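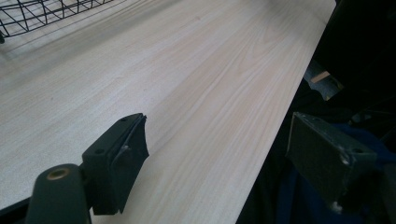 Wrist view, open fingers, wire basket at the top left corner of the frame.

To: runodo-collect list
Date: 29th October
Subject: Re: start position for the basket episodes

Penmont station wrote:
> We have 715 episodes uploaded for the basket task. Before we go on,
> can the list settle where an episode starts? Some of our people begin
> with the gripper already over the basket, others begin well back from
> it. Also, do you want the empty approach trimmed off?

Please don't trim. The attached view is a good start: fingers apart, nothing between them, bare table in front and the basket still in view. The policy has to learn the approach too, and in the Brunet set most of that was removed before upload. The model trained on it closes early.

For the start position, anywhere over the table is fine as long as part of the basket shows. One finger past the table edge is fine as well. Vary it between episodes.

Two other things. Hold still for 2 seconds before you move, or the pose tracking drifts and we lose the episode in the filter. And keep the dark background when you have it. We have plenty of bright rooms from Ivari and very few like this.

Episode 88 in the Penmont upload has no gripper width channel. Please check the cable and record it again. The rest of the batch loads.

Target for the basket task is still 1823 episodes by January.

Runodo data desk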